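Courses > Interiors for Beginners > Part Two: Walls and Surfaces > Chapter 4

Chapter 4
Small Frames, Big Tables

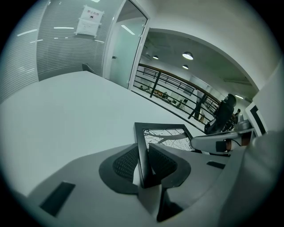

I bought my first piece of framed art when I was living in a rented room in Gadton, and I got it wrong in every way a person can. I loved the print. I hated it on the wall. It went up too high over a very long couch, and it looked like a postage stamp somebody had stuck there by accident! So I took it down, leaned it on a table for the time being, and there it stayed for 11 months. By then I'd worked out that I liked it better leaning.

That's really where this chapter comes from. In Chapter 3 we talked about hanging things (nails, hooks, how to find the middle of a wall without losing your temper), and now I want to talk about pictures that never get hung at all. A frame standing on a table or a shelf is a different animal. You see it from above as often as from the front. You pick it up to dust. It shares its space with keys and mugs and whatever came in the mail, so it has to hold its own.

We'll start with thin black borders and black-and-white art, since most of my students already own some. Bare branches, ink splatters, line drawings - all of these read well from across a room, and they're forgiving about what color your table is. On a big white top, though, a thin border has to do a lot of work. I used to tell people to go thicker. My friend Malsha Abeysekara, who taught this course with me in the Lodhi building, argued the opposite for years, and I've slowly come around to her side (don't tell her). A thin dark line against white gives your eye an edge to follow, and the drawing gets to be the loud part.

After that we'll get into tilt. A frame that stands dead upright catches every window in the room, and if you have glass walls or partitions nearby you'll be looking at reflections all day. Turn it a little. Lean it back a little. Then sit down where you normally sit and look again, and keep fiddling until you can see the art.

Before you read on, go get one small frame from somewhere in your home and put it on the largest table you have. Leave it there while you work through Section 4.1. Tanvir Sarkar's notes on choosing a spot begin on page 52, and you'll want the frame in front of you when you get to them.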